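Doing Our Own Linen: What Changed at Nungate
Speaker notes, small lodging owners' meeting, May
Colin Tapley

Slide 1. Title

Thank them for having me. Say who I am: I run Nungate with Tươi Võ. We have 53 beds between the main house and the two back buildings. Last time I spoke here it was on parking, so if anyone came for parking, see me at the break.

The talk is on bed linen. We used to send it all out. Now we wash it ourselves. I'll cover why we changed, what it cost, what went wrong, and what I would tell someone starting from where we were.

Ask for hands: who sends out, who washes in house, who does some of each. Look at the split and adjust. If most people already wash in house, go quickly through slides 2 and 3 and spend the time on slide 6.

Slide 2. How it worked before

Contract laundry, pickup in the morning, return two mornings later. The linen belonged to us. Some places rent it, and the numbers are different for them, so say that clearly.

What was good about it: no machines, no drain problems, no staff time beyond bagging and counting. When it worked I did not think about it.

What was not good: the bill went up three times and we could not do anything about it. Pieces came back that were not ours. A bad batch could not be fixed the same day. In a storm week the truck did not come, and we made up rooms out of the emergency closet, including some very old flannel.

Mention that the people at the laundry were decent to deal with. We left over cost and timing. They still take our table linen.

Slide 3. The decision

Tươi kept a notebook for a whole season. Every bag out, every bag back, every piece rejected and the reason. Without that notebook we would have been guessing. If you take one thing home, start the notebook before you price any machines.

What the notebook showed: most of the weight was towels. I had assumed sheets. Towels are heavy, they hold water, and they take the longest to dry. That changed the size of dryer we needed, and it changed the order we did things in. We brought towels home first and left sheets with the service until fall.

Pause for questions on the notebook. Someone always asks for a copy of the page layout. It is date, room, item, out, in, problem. That is all of it.

Slide 4. The room

We used the old boot room at the back of the main house. It had a floor drain and a door wide enough for a cart. It did not have enough power or any way to vent a dryer.

The electrical work and the vent came to $3,000. That was more than I planned for and it came before we had bought a single machine. Get the electrician in before you get the catalog.

Machines: two Rokar washers and one dryer to start, then a second dryer. I should have bought both dryers together. With one dryer, the wet loads sit in carts and wait, and by midafternoon you are drying things that should already be on beds.

Hot water. Ours ran short on the first full changeover. Guests in the back buildings had lukewarm showers and told us so at checkout. We moved the first wash to 5 in the morning, before people are up, and that fixed it without a bigger tank. 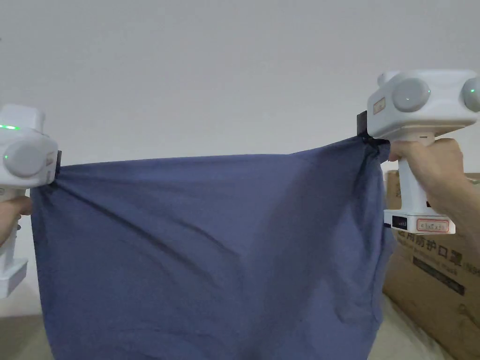 Noise is the other thing that comes with an early start. The boot room shares a wall with the breakfast pantry and no bedrooms, so we were lucky. Walk your building at that hour before you choose the room. Stand in the bedroom above it with the washer spinning. Ours carries farther along the floor than I expected, and we put rubber pads under both washers in the first month.

Also, water. Our town water is hard. Hard water makes towels stiff and whites gray, and you use more detergent to get the same result. We put in a softener in the second season. If I were doing it again it would go in before the washers were hooked up.

Slide 5. Buying linen you intend to wash yourself

When somebody else washes it, you buy for looks and price. When you wash it, you buy for drying time and how it comes out of the dryer.

We went to a cotton and polyester blend for flat sheets and kept all cotton for pillowcases, which touch people's faces. A few regulars noticed. One wrote on the card that the sheets felt like a motel. Most people said nothing.

We buy from a small supplier called Lalora. They will sell by the dozen and hold a color for us. Ask any supplier how long they plan to keep a color. We had a gray we liked, it was dropped, and now there are two grays on our shelves that do not match in daylight.

Color. White is simplest. You can bleach it and replace one piece at a time. We kept white in the main house. In the back buildings we went with greens and blues. They hide makeup and sunscreen marks better, and the rooms there are dark enough that white looked cold. The cost is a separate load and a separate shelf. Housekeeping would rather have one color. They are right about the work, and I still like the rooms better this way, so we have not settled it.

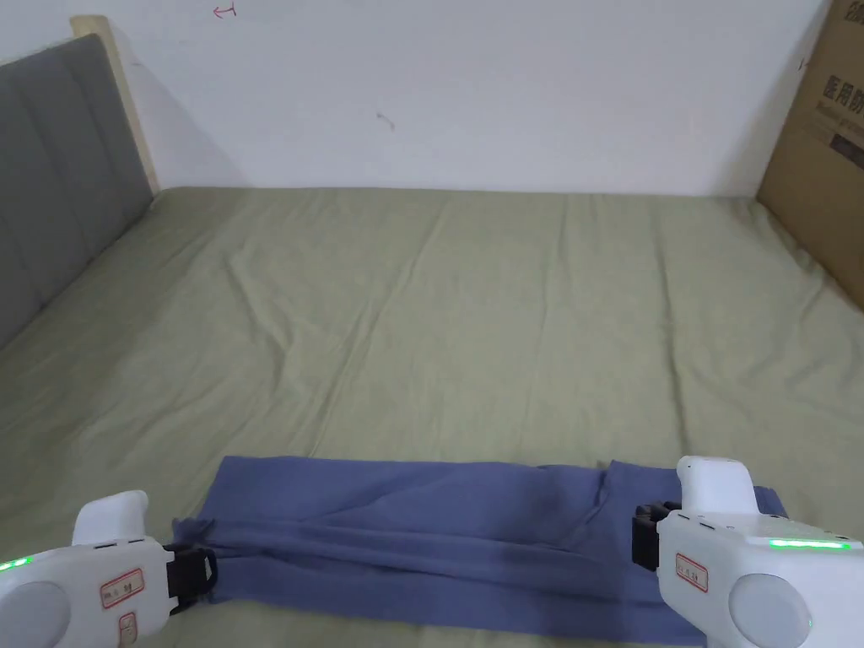 Sage-green fitted sheet with a blue cloth laid across it.

Fitted or flat on the bottom: we argued over this too. Flat sheets are faster to fold, stack better and can be used top or bottom. Fitted sheets stay on. We have thick mattresses, and flat bottom sheets were coming loose by the second night of a stay. So, fitted on the bottom. Measure your mattress with the pad on. Our first order was sized without the pad, and the corners popped off as soon as someone sat down.

How many sets: three for each bed. One on the bed, one in the wash, one on the shelf. We tried to save money by running on two and ran out on the first full weekend with a late checkout. For pillowcases, buy more than that. They stain, they vanish into guests' luggage, and they get used as rags by people who ought to know better.

Slide 6. People and time

This is the slide I would spend longest on.

We did not hire a laundry person at first. We told ourselves housekeeping could run loads between rooms. In practice they walked back and forth to the boot room all day and the rooms finished late. After a month Tươi took the morning loads herself and we saw how much work it was. It is a job. Put someone's name on it and pay for it.

Folding takes longer than washing. Set up a proper table at hip height. Ours was a door on sawhorses for a year, too low, and everyone's back hurt. Sheets should be pulled out of the dryer while they are a little damp, shaken out and folded straight away. If they sit in a warm heap they crease, and no amount of smoothing on the bed gets it out.

We do not iron sheets. We iron pillowcases for the main house and nothing else. If ironed sheets are part of what your guests pay for, look at the price of a flatwork ironer before you do anything I have said so far. For some of you that number will end the conversation, and the service is the better choice.

Labels. Sew a colored thread in the hem by bed size. Red for king, blue for queen, none for twin. We used a laundry marker first and it faded. The thread took an afternoon and we still use it.

Stains. Keep a bin by the washer for anything that needs a second look. Treat it the same day. Foundation, self-tanner and red wine are most of what we see. Self-tanner we have mostly given up on. Those sheets go to the pet rooms or get cut up.

Slide 7. Money

I am not going to put our full accounts up here. In outline: the first year we spent more than we would have spent on the service, counting machines, wiring and the wages I should have planned for. The second year we spent less. The dryers are the biggest running cost and the softener is the smallest.

Set aside money for repairs. One of our washers lost a door seal in the busiest part of the summer. The part took a while to come, and Kettle, the coin laundry on Mill Street, let us run loads after closing. Make that arrangement with someone before you need it. We bring them a pie now and then.

Slide 8. When I would stay with a service

If you have no drain, or your landlord will not let you vent.
If your season is short. Machines that sit all winter do not pay for themselves.
If you are already short of staff.
If your service is good and close by, and the price has held.

It is also fine to split. Towels at home and sheets out is a reasonable place to stop. We stayed there for months and could have stayed longer.

Slide 9. Questions

Likely ones:
Lint and fire. We clean the screens every load and have the ducts cleaned before the season opens. Tell your insurer you are doing laundry. Ours wanted to see the vent.
Blankets and comforters. Still sent out. Too bulky for our machines.
Line drying. We do it with bath mats when the weather is good. Pollen is a problem in May, so we bring everything inside then.
Septic. We are on town sewer and I cannot help. Ask at your county office.

Handout is by the coffee. Bring back the sample sheets when they have gone around the room.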